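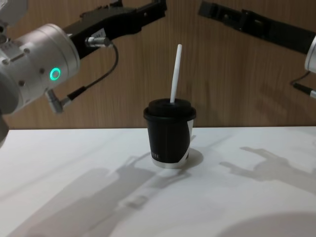
Our office maintains a shared beverage counter on the second floor of the Gakham building, and I have been asked to prepare a written standard for takeout-style drinks served there to visitors. The standard is to cover the cup, the lid, the sleeve and the straw, and the manner in which a finished drink is set down for the guest. At present each person on duty follows his or her own practice. My own preference is for a white cup with a black sleeve and a black lid, stood upright near the center of the table, with a white straw already placed through the lid. Several colleagues object to this arrangement. One holds that a sleeve and a straw should never appear on the same cup, as the sleeve belongs to hot drinks and the straw to cold ones. Another holds that the straw should be handed over separately in its wrapper, so that the guest may decide whether to use it.

I would be grateful for guidance on the following matters. Is it acceptable to use a sleeve on a cup intended for a cold drink? Should the straw be inserted by the person serving, or left to the guest? Is there an accepted position for the sleeve on the cup, and should it be fitted before or after the cup is filled? Finally, our tabletops are white and show every mark. We have been asked to avoid coasters, which tend to disappear, and I would like to know whether the sleeve can reasonably take their place.

For context, the counter serves 18 visitors on an ordinary day and as many as 103 when the building hosts its open session in October. We purchase cups, lids and sleeves from two different suppliers, and it has been noted that the lids from one do not always close well on the cups from the other. Any experience with mixed stock would also be welcome.

Seo-ah Ma
Posted Aug 11, 2023
Filed under: Office and Facilities, Serving and Hospitality

Ye-seo Kong
Member, Serving and Hospitality

I was responsible for visitor refreshments at a training center for eight years and wrote a standard of this kind, which was revised twice while I was there. I will take your points in the order in which they arise during service.

Sleeve on a cold drink. This is entirely acceptable. A paper sleeve is sold mainly to protect the hand from heat, but it also gives a dry surface to hold when a cold cup begins to sweat. Your colleague is correct that many guests associate the sleeve with a hot drink, and that association should be respected in one way: the guest must be told what is in the cup. If the lid is opaque, nothing about the outside of the cup will tell them. We required the server to name the drink aloud when setting it down, and to mark the lid with a grease pencil whenever more than one kind of drink was on the same tray.

Straw with a hot drink. Please do not permit this as a matter of routine. A straw delivers hot liquid to the back of the mouth before the guest has had a chance to judge the temperature. Some guests need a straw for any drink they take, and they should be given one without discussion, together with a drink that has been allowed to cool. I would write this into the standard as a separate paragraph so that it is not overlooked.

Who inserts the straw. Our first version had the server insert it. The second version had the server offer it wrapped. The reason was hygiene during a season when many staff were ill, and the practice was kept afterward. The wrapped straw does create litter, and you will need a small bin within reach of the seating. If you decide to insert the straw yourselves, the server should hold it by the lower half while it is still in its wrapper, tear the upper end away last, and never touch the end from which the guest will drink. The straw should go through the opening provided and should not be forced through a sip opening meant for hot drinks. A bent or split straw is to be discarded.

Fitting the sleeve. Slide the sleeve up from the base of the empty cup until it becomes snug, then fill the cup. Fitting it afterward means gripping a full cup by the rim, which loosens the lid. The sleeve should sit level. If the sleeve carries a seam, turn the seam toward the server's side.

Order of work. The sequence we posted at the counter was as follows:

Inspect the cup and stand it on the work surface.
Fit the sleeve.
Fill to the marked level.
Press the lid down with the palm, then go around the rim with the thumb.
Tilt the cup slightly over the sink to check for leaks.
Wipe the base with a dry cloth.
Set the cup down and name the drink.

The last wipe answers part of your question on white tabletops. Most of the rings we found came from liquid already on the base of the cup when it left the counter.

As to mixed stock, I recommend that you stop the practice altogether. Two lids may be printed with the same nominal size and still differ enough to leak. Until the old stock is used up, store each supplier's lids in the same cabinet as that supplier's cups and label the shelf.

Kyung-tae Moon
Contributor

We use black lids and black sleeves too. They look smart but they show milk. I would keep a cloth at the counter.

Regarding coasters, the sleeve will not help you. It does not reach the bottom of the cup, so the base still touches the table. We bought heavy coasters from Karell and they have not gone missing, possibly because they are not attractive.

In-ho Koo
Member, Facilities

I respectfully differ from the first reply on one point. A leak check by tilting the cup over the sink is reasonable for 18 guests and is not practical for 103. During large events we test one cup and one lid from each newly opened package by filling the cup with water, closing it and turning it on its side for a short time. If that pair holds, the package is released for use. If it does not, a second pair is tested, and on a second failure the package is set aside and returned to the supplier.

On the position of the drink, your wish to have it near the center of the table is sensible where the guest has papers or a laptop in front of them. At a wide table, however, guests with limited reach will have difficulty. Our wording is that the drink is to be placed "within easy reach of the guest and away from the table edge," and we leave the rest to the server's judgment. A tall cup with a straw in it is also easily caught by a sleeve or a bag strap, so we keep drinks clear of the side on which the guest will stand up.

For the white tabletop itself, wipe coffee and tea marks promptly with a damp cloth and a small amount of mild dish soap, then dry the surface. Please avoid scouring pads and abrasive powders. They leave a dull patch that holds stains more readily than the mark you were attempting to remove. You have not stated what the tops are made of, and I would ask the furniture supplier before trying anything stronger than soap.

Seo-ah Ma
Original poster

I thank all three members for their replies. The draft standard will adopt the order of work set out by Ye-seo Kong, with the package test described by In-ho Koo in place of the individual leak check during the October session. The sleeve will be permitted for both hot and cold drinks, provided that the server names the drink. Straws will be inserted for cold drinks at the guest's request and otherwise offered in the wrapper.

The question of coasters has been referred to Bo-ram Sung, who keeps the supply budget. I have passed along the remark about the heavy ones.

Status: Answered
Replies to this topic are closed.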